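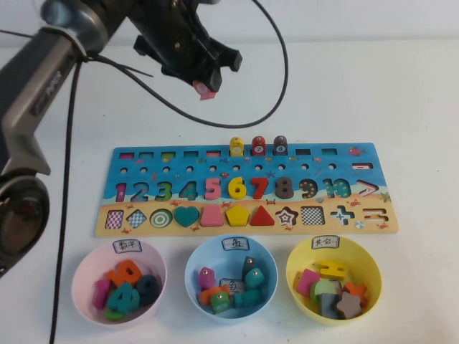 The Curura ocean number board, with numerals across the water and shapes along the sand.

Stodoment to put 1,000 wooden number boards into Fistell nurseries and toy libraries

Reading time: 4 minutes

FISTELL, 2025-04-12 — Educational toy supplier Stodoment will lend 1,000 of its Curura number boards to nurseries, childminders and toy libraries in the Fistell area. Settings can apply from today. The loan is free and lasts until the end of December, when boards can be returned or bought at a reduced price.

The Curura is a long wooden puzzle board for young children who are starting to count. It is printed with a blue sea over a strip of beach. The numerals 1 to 10 run across the water in matching cutouts, with a greater-than sign after the 10. Along the sand is a row of shapes, among them a heart, a trapezoid, a pentagon and a triangle, and there are places for a plus sign and an equals sign. Small red crabs and starfish are printed between them.

Above the numerals are a row of small round holes and a row of narrow slots for number pegs. The pegs are a good deal smaller than the numerals and are meant for children who already manage the big pieces with ease.

Stodoment first tried the loan idea last year with a short list of nurseries. Over that period the boards were borrowed 3,601 times, counting each occasion a board was signed out to a room or taken home by a family. Most were signed out again within the week.

"We expected the numbers to be the draw, and they are, but plenty of children go for the beach first," said Édgar Villca, head of product at Stodoment. "They know a heart and they know a star. Once those are in, they move up to the water and start on the numerals. Staff told us they liked having both on one board, so we kept it that way when other people were asking us to split it into two smaller ones."

The layout has changed slightly following comments from the first group of borrowers. The numerals now sit closer to the middle of the board, which leaves a clear band of sand beneath them. The patterned backgrounds behind some of the pieces have stayed. Several nurseries said that children used the checks and dots to find the right place before they could name the number or the shape.

Each loan comes with a cotton bag, a printed list of the pieces and a folded sheet of activities. The sheet was written by Cauã Medeiros, an early years teacher who tested the board with her morning group at the Chávez Nursery. It has 5 activities on it, none of which needs anything apart from the board and its pieces. One asks children to take out all the numerals and put back only those that come after 4. Another is a game for two, with one child hiding a shape behind their back while the other feels for the corners.

"My advice is to leave half the pieces in," said Medeiros. "An empty board is a big job for a three-year-old. If you take out the 5, 6, 7 and 8 and leave the rest where they are, they can see what comes before and what comes after, and they talk about it. The signs can wait. I put the plus and the equals away in a tin for the first few weeks and bring them out when someone asks what the gaps are for."

She also suggests using the board on a plain table with nothing else on it, and keeping the pegs for small groups with an adult sitting alongside.

Missing pieces were the main worry raised by toy libraries during the first loan period. Stodoment will replace up to 2 pieces per board free of charge during the loan. Further pieces can be ordered singly, by name and colour, from the list in the bag. Boards should be wiped with a damp cloth and dried flat — they should not be soaked or put in a dishwasher.

How to apply

Registered nurseries, childminders and toy libraries in Fistell and the surrounding villages can apply using the form on the Stodoment website or by post. Applicants are asked to give the number of children in the setting, their ages and the name of the person who will sign for the boards. Larger nurseries may ask for one board per room. Applications are dealt with in the order they arrive and boards will be sent out in batches. Settings that took part last year may apply again.

Families who do not use a nursery can borrow a board from any toy library taking part. A list of these will be put on the website when the first batch has gone out.

A drop-in session will be held at the Chávez Nursery for staff who would like to try the board before applying. Medeiros will be there to go through the activity sheet. Places do not need to be booked, and children are welcome.

Notes to editors

Stodoment designs and supplies wooden puzzles, counting boards and sorting toys for early years settings. It is based in Fistell.

The Curura range takes in the ocean number board and a smaller letter board, which is not part of this loan.

The activity sheet may be copied for use in schools and at home. Interviews with Édgar Villca and review boards for publications can be requested through the press office.

Press contact: Stodoment Press Office, Fistell

This site uses cookies to remember your settings. Accept | Manage cookies

© Stodoment. All rights reserved. | Contact | Back to top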